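密码管理器续费之前，我把账算了一遍

上个月邮箱里又收到 Erkness 的续费通知，说我的“家庭安心版”还有三十天到期，自动扣款，无需操作。“无需操作”四个字我看了就不舒服。凡是要从我卡里拿钱的事，我都希望需要我操作一下。

先交代背景。我用密码管理器有好几年了，最早是自己拿一个加密的文本文件记，后来条目多了，手机上打开又麻烦，才换成 Erkness。当时选它的理由说出来不太光彩：它的导入功能认得我那个乱七八糟的文件格式，别家不认。就这么用了下来。

续费之前我做了一件早该做的事，把库里的东西全部翻了一遍。一共161条。翻完我的感想是，这里面真正值得保护的没有多少。邮箱、银行、域名注册商、报税的网站，再加上两三个云盘，一张便签纸就写完了。剩下的是什么呢？是买过一次东西的网店，是为了下载一份说明书注册的论坛，是早就倒闭了的照片冲印站，还有一个我完全想不起来是干什么的“会员中心”，密码倒是设得又长又复杂，可见当时很认真。

Erkness 有个“安全评分”，满分一百，我常年在六十多徘徊，每次打开都有一个橙色的圈在那里转。我以前还真为这个分数焦虑过，花了一个晚上去改密码。改完涨了5分。后来我留意了一下它是怎么扣分的，发现那个倒闭的冲印站也算一条“弱密码”，和我的银行账户权重一样。一个打不开的网站，我要怎么去改它的密码？我把那条删了，分数涨了。所以这个分数量的到底是什么，我说不好，大概是量我打开软件的次数。

再说“泄露监控”。这是家庭安心版比普通版多出来的主要卖点，也是价钱差出一截的原因。它一年里给我发过几次警报，标题都写得很吓人，点进去是同一件事：我有一个旧邮箱出现在某个多年前的泄露名单里。哪个网站泄露的，不说；泄露了什么，写着“可能包括密码”。可能包括，也可能不包括。我照着提示一路点下去，最后一步是推荐我升级到更贵的那一档，可以看到“完整报告”。我在这一页停了很久。一个卖锁的，先告诉你门可能开着，再告诉你哪扇门要另外收费。

我给客服写了信，问得很客气：请问完整报告里会不会写明泄露的来源？回信很快，感谢我对安全的重视，附了三篇帮助文档的链接。三篇我都看了，没有一篇回答我的问题。再写，再回，这次附的链接里有两个和上次一样。

于是我去看了看别家。

Pulletti 是很多人推荐的，界面确实干净，浏览器插件也比 Erkness 的灵。我试用了两个星期，碰到的麻烦主要是它太热心。每登录一个网站它都要弹窗问要不要保存，选了“不再询问”，换一台电脑又问。手机上的自动填充时好时坏，在银行的应用里基本不出现，偏偏在搜索框里会冒出来，要替我把用户名填进去。我在论坛上翻到一个抱怨同一问题的帖子，下面有1,578条回复，官方的最后一条答复是“我们正在积极调查”。往上翻，前面的官方答复也是这一句。

还有 Pacheco，主打本地存储，不上云。道理我是赞成的，数据放在自己手里，别人的服务器出事与我无关。但是同步要靠自己想办法，我用网盘同步，两台电脑同时开着，它就给我生成一个“冲突副本”，过几天再生成一个，到后来我有5个密码库，名字只差一个尾巴，哪个是最新的要逐条去对。论坛里的老用户说，你不要两台电脑同时开着就行了。这话没有错，我也没什么可反驳的。

写到这里大概有人要说，那你就不要用密码管理器，全记在本子上。我认真想过。本子的好处是没有人能从国外把它偷走，坏处是我自己也经常找不到。而且我写字潦草，小写的字母l、大写的I和数字1在我笔下是同一个东西，有一次对着自己写的无线网密码试了小半天。

也不要跟我提什么“无密码时代”。这个词我听了好多年，每隔一阵就有一家公司宣布密码已死。现在的情况是，我登录某些网站要先输密码，再收短信，再在手机上点一下确认，再告诉它“信任此设备”，下次来它还是不信任。密码没有死，倒是多了几个亲戚。通行密钥我也试过，在同一个牌子的设备之间确实顺手，换了牌子就要扫码，扫码要开蓝牙，蓝牙连不上的时候，页面最下面有一行小字：改用密码登录。

最让我起疑心的其实是各家的“安全白皮书”。我不是搞密码学的，里面的公式看不懂，但是文字部分看得懂。Erkness 那份开头说主密码绝不会离开你的设备，隔了几页讲账户恢复，又说忘记主密码时可以由“受信任的恢复服务”协助找回。这两句话放在一起，我希望有个懂行的人给我讲讲怎么同时成立。也许真的能成立，中间有什么我不懂的机制。可是帮助文档里没有，客服的信里也没有，我只好先把恢复功能关掉。关掉的时候它弹了三次确认，字一次比一次红。

最后我的处理办法很土。家庭安心版不续了，降到 Erkness 最便宜的那一档，泄露监控和安全评分都没有了，橙色的圈也没有了。库里的条目删掉一大半，能注销的账户去注销。注销本身又是一门学问，Brerdale 那个购物网站要我先登录，再填一张表说明离开的原因，原因是必填项，选项里没有“我就是不想用了”。我选了“其他”，它要求至少写二十个字。我写了。过了一星期收到邮件，说很遗憾看到我离开，附一张优惠券，有效期到四月底，要登录才能用。

那几个真正要紧的账户，我把密码全换了新的，开了两步验证，备用码打印出来，放在家里一个我认为自己记得住的地方。导出的备份我也存了一份，加了密。至于加密用的那个密码放在哪里，我还在想。目前是在脑子里，我对这个位置没有太大信心。
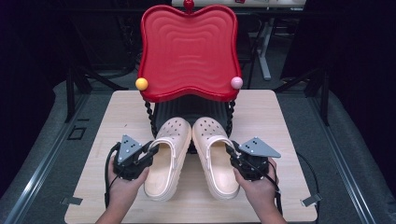

另外补一句导出的事。Erkness 导出的文件默认是明文，就放在下载文件夹里，没有任何提醒。我是过了两天清理下载文件夹的时候才看到它躺在那里，夹在一堆发票和安装包中间。如果你也打算搬家，导完记得去删，回收站也要清，网盘如果会自动备份下载文件夹，网盘上那份一样要删。我就是在网盘上又找到了一份。

联系方式：见“关于”页 | 版权所有，转载请先来信 | 返回顶部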